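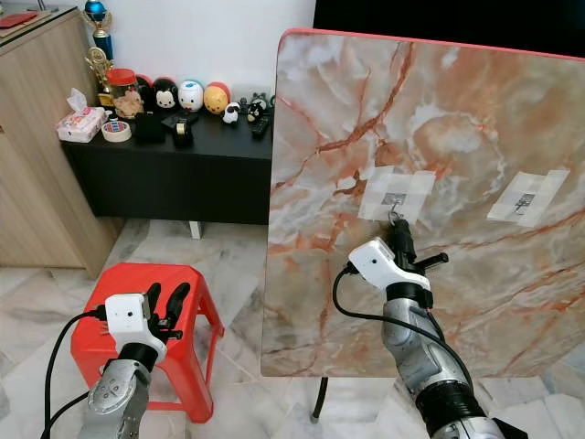
대리석 무늬 판에 테이프로 붙여 둔 작은 고리를 오른쪽 그리퍼가 물고 있다. 왼쪽 그리퍼는 빈손이다.

고리 하나를 잡는 데 필요한 것은 로봇 팔 두 대, 조종용 팔 두 대, 그리고 참을성이다. 앞의 넷은 돈을 주면 살 수 있다.

원격 시연 업체 스콜테티의 작업실은 남의 집 거실처럼 생겼다. 검은 장식장 위에는 동그란 봉제 인형이 줄지어 앉았고, 그 끝에 트로피가 서 있다. 무엇으로 받은 상인지 물었더니 다들 서로를 쳐다봤다. 적어도 고리 잡기로 받은 상은 아니라고 했다.

내가 찾아간 7월 오후, 조종자는 조종용 팔 두 개를 양손에 쥐고 서 있었다. 손목을 틀면 로봇의 손목도 따라 튼다. 사람이 하는 동작을 통째로 기록해 두었다가 나중에 모델에게 보여 주는 식이다. 이 동네에서는 이걸 '가르친다'고 부르는데, 운전면허 학원보다는 서예 교실에 가깝다. 선생이 학생의 손을 잡고 획을 긋고, 학생은 말이 없다.

과제 이름은 '플린덴'이다. 판에 붙은 고리를 집는 일에 왜 그런 근사한 이름이 붙었는지는 아무래도 기사보다 과제명을 짓는 쪽이 즐거워서일 것이다. 이날까지 쌓인 시연은 291회. 목표를 묻자 조종자는 대답 대신 물을 마셨다.

나도 해 봤다. 첫 시도에서 집게는 고리 옆의 허공을 아주 단호하게 물었다. 두 번째에는 테이프를 긁었다. 손끝에 아무 느낌이 없으니 눈으로만 거리를 재야 하는데, 반투명 테이프 밑에서 삐져나온 쇠붙이는 생각보다 훨씬 작다. 집에서 수건을 걸 때마다 내가 얼마나 대단한 일을 하고 있었는지 그제야 알았다. 5회 만에 겨우 고리를 물었고, 기뻐서 손을 흔들었더니 로봇도 같이 흔들었다. 이 회차는 삭제됐다.

삭제 기준은 까다롭다. 망설인 시연, 코를 긁으려고 멈춘 시연, 잡고 나서 괜히 한 번 더 힘을 준 시연은 다 버린다. 로봇은 성실한 학생이라 선생의 버릇까지 외운다. 예전 과제인 '외베리'에서는 조종자가 물건을 잡기 전마다 살짝 뜸을 들였는데, 학습이 끝난 모델도 똑같이 뜸을 들였다고 한다. 결국 시연을 처음부터 다시 찍었다.

한 회차는 거의 14초다. 듣기에는 짧지만 서서 팔을 들고 있으면 전혀 다른 숫자가 된다. 오후가 깊어지면 조종자의 어깨가 먼저 내려가고, 로봇의 팔꿈치도 예의 바르게 따라 내려간다.

시연 파일은 저녁에 한꺼번에 '브라미벨'이라는 저장소로 올라간다. 전송이 시작되자 조종자는 조종용 팔을 거치대에 걸고 손가락을 하나씩 꺾었다. 나는 신발을 신으면서 내 기록을 하나만 남겨 주면 안 되느냐고 물었다. 규정상 안 된다고 했다.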